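Right, I have finally done the thing I've been moaning about since spring. I've given up the car for a month and I'm getting the bus to work. Clillemham to Rurnolbridge, every day, both ways. Thread, because I have opinions now.

First surprise, it's cheaper. I was paying 14 quid a week just to park behind Hermans, before petrol, and that's with the dodgy barrier that eats your ticket.

Second surprise, the 7.20 is lovely?? Heated, half asleep, everyone in their own seat. I sat in the wrong one on my first morning and got such a look.

The 5.40 home is another matter. Stands at Parkley for ages with the doors open (in December!!) while the driver swaps over, and that's your connection gone.

Reading though! I've got through 4 library books already. In the car I got through a lot of swearing and the same three songs.

Bad bits, so you don't think I'm on commission: the shelter at our end has no roof. The timetable on the pole is last year's. The app said my bus was "due" for so long that I walked to the next stop and then watched it go past me.

Also a big shop is impossible. I tried it once with cat litter and won't be trying it again.

Would I keep going after the month's up? I think so, yes, maybe keep the car for weekends and my mum's. Ask me again when it's icy.

Right, I'm off for my tea

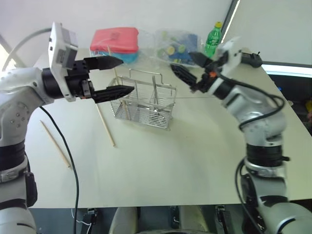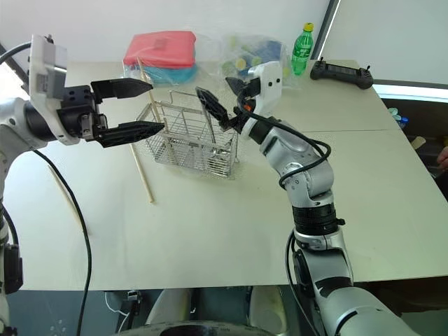

Harriet Okafor: Get the 5.25 if you can leave a bit early, it goes round by the school and misses out Parkley completely. Saved my sanity last winter. And you're right about that shelter, I've emailed them twice!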